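Home Tips
Folding, sorting and tidying: what I picked up at the Athumani open day
Posted 24/11/2025

I nearly didn't go, and I'm so glad I did! The Athumani workshop opened its doors for an afternoon to show people how machines are being taught to do housework, and I came home with two pages of scribbled notes, most of them about folding. I went for the robots and ended up completely rethinking my airing cupboard.

The afternoon was split into short demonstrations, and you could wander between them with a cup of tea. Gianni Bassi ran the laundry one. He has spent months breaking ordinary chores into tiny steps, and listening to him talk about a jumper is like listening to a good baker talk about dough. He had people of all ages round him, and he answered every question, even mine about fitted sheets (he laughed, and said to ask him again in February).

What struck me most is that anything you want to teach a machine has to be done properly and in the same order every time. Most of us fold on autopilot, half watching the telly. Once you slow down and see the steps, you start doing it better yourself. So these are the tips I've been using since, in no particular order.

Find the collar first
Before you fold anything with a neck, find the collar and lay it away from you. Gianni does this with every single top. I used to grab whatever bit was nearest and then turn the thing round twice. Now I go for the label inside the neck, flatten the collar with my palm, and the sleeves more or less show me where they want to go.

Dark clothes on a light surface, light clothes on a dark one
So obvious, and I had never once thought of it. Navy on a dark bedspread is hopeless, as you can't see where the edge of the cloth is. I've started keeping a pale towel on the end of the bed for folding school things and black trousers. Seams and hems jump right out at you.

Pinch, lift, then move
Dragging a garment across the table bunches up everything underneath. Take hold with finger and thumb on each side, lift it clear, and put it down where you want it. They were strict about this at the demonstration, and it's made a real difference to my T-shirts, which used to come out with a diagonal crease right across the front.

Three folds is plenty
One side in, the other side in, then bottom up to the neck. If it needs a fourth fold to fit the drawer, the drawer is too full! I took 4 carrier bags to the charity shop the week after I got back, and everything closes now.

Set a timer for 30 minutes
This came from a woman in the queue for tea and not from the robots at all, but it's a good one. Fold until it rings, then stop, whatever is left. I get through far more than I used to when I was trying to "finish the ironing pile", which never has an end.

Practise where you live
My favourite part of the whole day. You might expect everything to be tried out on a bare white bench, but a chore learned on a bare bench doesn't help much in a real bedroom, and the team are very keen on proper tables with proper belongings on them. I found that so cheering. You don't have to clear the whole room before you start on the washing. Push things to the back, give yourself a space as wide as the garment, and get on with it.
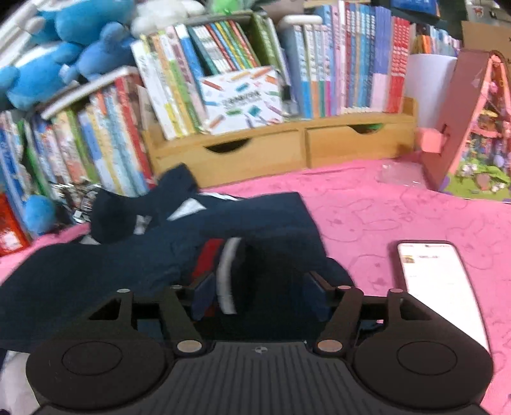
Navy top on the pink table, with the gripper reaching in over it.

Books that lean
While we're on busy tables: a half-full shelf of books will always slump. Lay a couple flat at the loose end as a stop, or put a small box there. A desktop organiser with drawers underneath is handy too, and gives you a second level for the paperbacks. I put the heavy ones at the ends now and the thin ones in between.

Soft toys up high
Cuddly toys weigh next to nothing, so they can go on top of things. Keep the low space for books and anything a child needs to reach without climbing.

Look for the phone before you fold
I have folded mine into a towel more than once. Give it a fixed spot on the right-hand side of the table (left if you're left-handed) and leave it there until you've done.

If you get the chance to go to one of these days, do take it, and take the children if you have them. Wear comfy shoes, as there's a lot of standing, and get to the laundry table early because it fills up. I missed the washing-up demonstration completely and I'm still cross about it.

Next time: getting candle wax out of a tablecloth, and what I do with odd socks.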